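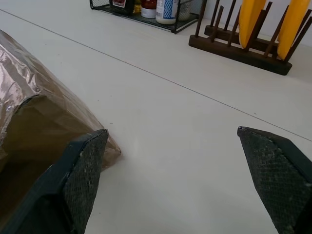
Honutton, October

Re: [compost-list] Switching to Betura bags

I've read the proposal twice now, plus the leaflet linked at the bottom, and I'm still not sold. Quoting the part I want to answer and trimming the rest.

> The Betura bags break down completely in 61 days, so there is
> no reason to keep using ordinary plastic for kitchen scraps.
> They are 100 percent compostable and Dewulf has confirmed they
> will take them in the green carts. I think we should put in one
> big order for the neighborhood before the winter price goes up.
> If anyone objects please say so by Saturday, otherwise I'll
> assume we're all on board.

I object, or at least I'd like to slow down.

Start with the 61 days. The leaflet has a footnote under that figure, in type I had to enlarge, and it says "under managed conditions." It doesn't say what the conditions are. My guess is an industrial pile kept hot and turned on a schedule. That is a long way from the bin behind my garage, which sits in the shade and spends half the year doing nothing much. I buried a few compostable bags in there once, a different brand, and dug up big rags of them the next spring with the eggshells still inside. Maybe Betura is better. I'd want somebody who has used it at home to say so, and the leaflet was written by the people selling it.

Then "100 percent compostable." Compostable where? The word covers a lot of ground. If a bag only comes apart in a plant, fine, but then everything depends on the plant, and we ought to be asking the plant.

Which brings me to Dewulf. "Dewulf has confirmed" is doing a lot of work in that message. Confirmed to whom, and in writing? Dewulf picks up the carts. As far as I know they don't run the compost site, they haul to Zinar, and whatever gets pulled off the belt at Zinar goes to the landfill no matter what the driver thought about it. When I called Zinar a while back on another matter, the person on the phone told me their sorters pull anything that looks like film and don't stop to read the printing. I'd believe that over a leaflet. From a few feet away a bag is a bag.

If they've changed how they do it, great, somebody please post the letter.

On the price. The quote is for a case of 2435 bags, an odd number that made me wonder if it's leftover stock. Has anyone asked about shelf life? The ones I've bought went brittle in the cupboard and split down the side the minute anything damp went in. A case that size would last our street a very long time, and I don't want to be handing out confetti next summer. Nor do I put much faith in "before the winter price goes up." My gym tells me the same thing.

I also don't like the deadline. Silence isn't a yes. Half this list only checks in when the leaf pickup changes.

What I'd rather see is 2 small rolls, bought at the regular price. Put one through the green carts and the other through a couple of backyard bins, and look at both when the ground thaws. I'll pay for one of the rolls. If they hold up on the way to the curb and fall apart after that, I'll say I was wrong and help carry the case in from the truck.

Meanwhile there is the old method, newspaper in the bottom of a pail, tip it out, rinse it. It costs nothing and I've never had to read a footnote about it. I know some people hate the smell. Keeping the meat scraps in the freezer until pickup morning takes care of most of that.

One last thing, separate from all this: whoever keeps replying with the entire digest attached, please trim it. My mail program chokes on it every time.

--
To leave compost-list, send a blank message with "unsubscribe" in the subject line.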